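Boletín de Ullach
2022-01-23

Reordenación del cuarto de juegos y nuevo horario de préstamo

Desde noviembre el cuarto de juegos de Ullach funciona con las estanterías nuevas, y ya se puede decir cómo ha quedado. Las cajas de la parte de abajo son para los más pequeños y se abren sin ayuda. Las de arriba guardan piezas menudas y hay que pedirlas en el mostrador. Las etiquetas viejas se han retirado porque muchas no correspondían con lo que había dentro.

El inventario dio más de 1000 piezas entre cocinitas, vajilla, frutas, bloques y vehículos. No todas vuelven a las estanterías. Se han apartado las que tenían cantos rotos, los juegos de té sin tetera y un lote de animales de plástico que llevaba años sin salir en préstamo. Lo que está en buen estado pero repetido irá al centro de Skima, que abre su propia sala en primavera y ha pedido sobre todo cacharros de cocina.

La clasificación se hace en la mesa blanca. Se vuelca una caja, se separa lo que pertenece a cada juego y se deja a un lado lo que no tiene dueño claro. Es un trabajo lento — una taza puede encajar en tres juegos distintos — y conviene no mezclar dos cajas a la vez. Cuando una pieza no aparece en ninguna lista, se queda en la bandeja de sueltos hasta el siguiente repaso.

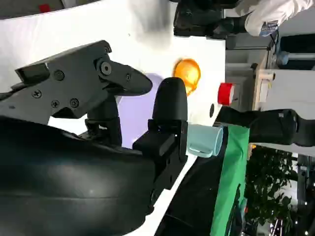

Los sueltos dan bastante más trabajo que los juegos completos. La fruta se reconoce enseguida y tiene caja propia, pero las tazas hay que compararlas por tamaño y por color antes de devolverlas a su sitio. Las azules claras van con la vajilla de Varex, en la caja 9. Las piezas rojas pequeñas se guardan aparte mientras no se sepa de qué juego son. Si alguien tiene en casa una caja incompleta, puede traerla y se busca lo que falta.

El lavado se hace con agua tibia y jabón neutro, y las piezas se secan al aire sobre paños. Las que llevan pegatinas o tela se limpian con un trapo húmedo y no se sumergen. Se ruega no usar lejía en casa, que deja mates las superficies brillantes y en algunos juguetes ha levantado la pintura. Tampoco deben meterse en el lavavajillas, aunque la caja original diga lo contrario.

Préstamo

Cada familia puede llevarse hasta 5 juegos a la vez, por tres semanas. La renovación se hace en persona o dejando nota en el buzón de la entrada. Los juegos grandes, como la cocina de Phí y el banco de carpintero, cuentan como dos y necesitan reserva.

Al devolver, se revisa la caja delante de quien la trae, con la hoja que va pegada en la tapa. Si falta algo se apunta y no se cobra nada; la pieza suele aparecer debajo de un sofá a los pocos días. Lo que se pide es que se avise, para que la siguiente familia no se encuentre el juego a medias.

Lo que hace falta

— Cajas transparentes con tapa, de tamaño mediano. Las de cartón se han ido deshaciendo.
— Bolsas de malla con cierre para las piezas pequeñas.
— Paños de algodón limpios.
— Platos y cubiertos de juguete, que es de lo que menos queda.

No se recogen peluches ni puzles, porque no hay espacio para guardarlos. Los juguetes con pilas se aceptan solo si funcionan y si la tapa del compartimento cierra con tornillo.

El fondo para reposición está en 100 euros, que se destinarán a cajas y a un juego de vajilla completo. La lista actualizada de juegos disponibles está colgada junto a la puerta, por orden alfabético, con el número de caja al lado.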